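Culture > Conversations > Working life

Search this site Enter keywords Search

"I sharpen it and then I begin"

A translator of instruction manuals on small rooms, long sentences and the word "please"

She asked me not to print her name. The firms she works for do not forbid her to talk, she explained, but she prefers that the people who read her manuals think of no person at all. "If you are putting together a stove and you suddenly think about the translator, I did something wrong," she said.

We met in her apartment in Covora, on the second floor above a shop which repairs shoes. She has lived there for seven years. From the kitchen one can hear the machine downstairs, and she told me that she works better when it is running.

She did not plan this profession. As a student she wanted to translate novels, and she did translate one, a short book about a family of bakers. It was printed in a small number of copies and it brought her a payment that she spent on a winter coat. "The coat was very good," she said. "I still have it. The book I cannot find anymore, even in my own home."

After that she answered a notice from Nedulel, a company that makes kitchen appliances. They needed a person who could turn the manual of a bread oven into normal language. The old version told the owner to "make the door be obeyed." She laughed when she repeated this to me, but then she defended it a little. "The person who wrote it was trying. He had a dictionary and he had no oven. I asked them to send me the oven."

They sent it. She baked with it during the whole of August, in the heat, with the windows open, and she corrected the text each time when her hands did something different from what the page said. Since then it is her rule. She does not translate a machine that she did not touch, or at least saw in use.

I asked what is the most difficult part. I expected that she would say the technical terms.

"No, terms are easy. You find them, you write them down, and then you are loyal to them. If it is a knob on page two, it must be a knob on the last page also. The difficult part is the order. People write instructions in the order in which they know things. But the reader needs the order in which he will do things. So there comes a sentence like, 'Turn the screw, after you removed the cover.' And the reader has already turned the screw."

She moves such pieces by hand. She prints the text with wide margins and draws arrows, and only later she goes to the computer. In her view the screen makes every sentence look finished. 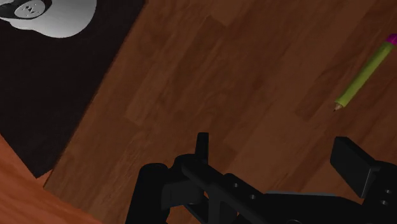

"On paper I am allowed to be unsure," she said. "I put a question mark, I put two. My client never sees them. When I type, I begin to believe myself too early."

Her longest work until now was for Cendimon, which produces looms for home weavers. The list of parts and steps had 2,638 entries, and the first translation had been made by several people who did not speak with each other. One of them called a part "the beater," another "the comb," and a third had left the word in the original language, maybe hoping that somebody would come after him. She spent the first weeks without translating anything. She only gave names.

"My mother used to say that a house is in order when each thing has one place. For me a text is in order when each thing has one name. It is boring to read, I know. In a novel you would be ashamed to repeat the same word like this. Here you must be ashamed if you don't."

We talked for a long time about politeness. In her first language, she told me, an instruction without "please" sounds like a police officer. In English it is different, and she needed almost a year to accept it. Her early manuals were full of "kindly" and "we would ask you." An editor took all of them out and wrote in the margin that the reader is holding a hot tray.

"I was offended," she said. "Then I burned my hand, and I was not offended any longer."

She keeps one "please" in each manual, and she chooses the place with care. Usually it stands near the end, in the part about cleaning, where the reader is tired – this is how she explained it to me, quite seriously. So far no client has removed it.

Of course I asked about programs that translate by themselves. She uses them for a first look, the way one might ask a neighbor about the weather. She does not seem afraid and she does not seem happy. Her payments for simple work became smaller, and she said this without any bitterness. What she has lost in leaflets she partly got back in corrections, because companies send her texts that nobody has checked with the object on the table.

Before I left, she showed me a letter from a reader in Ng, who had built a loom with her manual and wrote only to report a wrong page number. She has kept it in the drawer with her passport.

"He was right," she said. "It should have been the page before. I wrote to them the same evening, and in the next printing it was corrected."

February 12, 2026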